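Cestbridge Cat Boarding: Frequently Asked Questions

Please read through this page before you ring us. It covers most of what owners ask before a first stay. If your question isn't answered, the office is open in the mornings and again from 4pm.

Feeding

Do you provide food, or should I bring it?

Either. We keep dry and wet food in stock and it is included in the daily rate. If your cat is used to one food in particular, please bring enough for the whole stay. A sudden change of food is the most common cause of an upset stomach in the first few days.

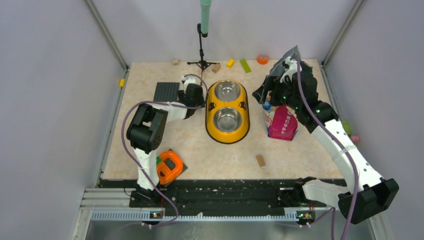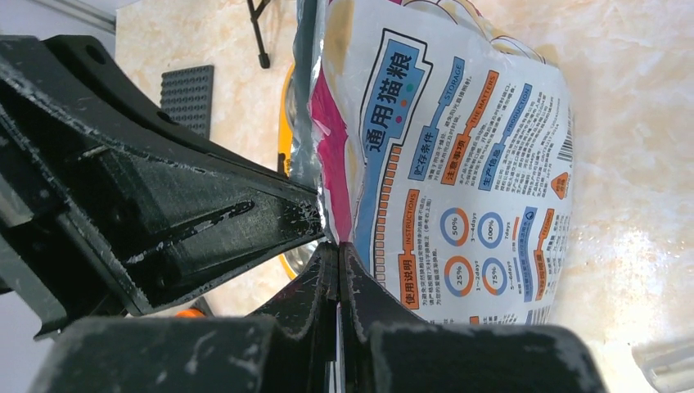
How should I pack the food?

Dry food should come in its original bag, closed at the top, with your surname written on it in marker pen. We can't accept food in unmarked tubs. Pouches and tins can come in a carrier bag. Anything left over goes home with you.

How often are the cats fed?

Twice a day, at 8am and 5pm. Kittens under 6 months get a midday meal as well. If your cat grazes through the day, tell us and we will leave dry food down.

My two cats share a pen. Will they be fed together?

Yes, if that is what they do at home. If one steals from the other we can feed them apart and stay until both have finished. Put this on the booking form, as it affects which pen we give you.

My cat is on a prescription diet. Is that a problem?

No. Bring the food and a note of the daily amount in grams. We don't stock prescription diets and can't buy them on your behalf.

Can I bring my own bowls?

You can, but we wash everything in a hot dishwasher and some plastic bowls don't survive it. We also can't plug in timed feeders or water fountains.

Bookings and prices

How much does a stay cost?

One cat is £15 a night. A second cat from the same household, sharing a pen, is half price. The day of arrival is charged in full. The day of departure is free if you collect before noon.

Do I need to pay a deposit?

Yes, one night's fee for each cat. It is taken off the final bill. We return it if you cancel at least two weeks before the stay. For the school summer holidays we ask for a month's notice.

How far ahead should I book?

For July and August, book by May if you can. At other times of year a week is usually enough. We keep a waiting list and do ring people from it.

Can I visit first?

Yes, by appointment, between 2pm and 4pm. Please don't bring your cat to a visit.

Health

Which vaccinations are required?

Cat flu and enteritis, both in date on the day of arrival and for the length of the stay. We need to see the card itself or a printout from your vet. If the card has run out we will have to turn the cat away, even if you have a flight to catch.

Can you give medication?

Tablets, drops and creams, yes, at no charge. Insulin injections are given by Sreekumar Fernandes, who is not here every day of the year, so check with us before booking if your cat is diabetic.

What happens if my cat is ill during the stay?

We ring you first, then your emergency contact. If we can't reach either of you we take the cat to our own vet, and the vet's bill is added to yours. You agree to this when you sign the form.

What about fleas?

Please treat your cat in the week before arrival. If we find fleas we will treat the cat and charge for the product.

The pens

How big are they?

Each has a heated sleeping area and a covered run with a shelf. The family pens at the end of the block are wider and take up to three cats from one home.

Do cats from different homes mix?

Never. There is a solid screen between each pen and the next.

Can I leave a blanket or toys?

Yes. Something that smells of home helps. Don't send anything you would be upset to lose.

Getting here

Where do I park?

In the yard, through the second gate. The first gate belongs to the farm and must be kept clear. The number 67 bus stops at the end of the lane.

Can you collect my cat?

Sylvain Baudry does collections within the town on weekday mornings. There is a small charge, and the cat must be in a proper carrier when he arrives. Cardboard carriers are not accepted.

Can someone else pick my cat up?

Only if you have given us their name in writing. We will ask them for identification.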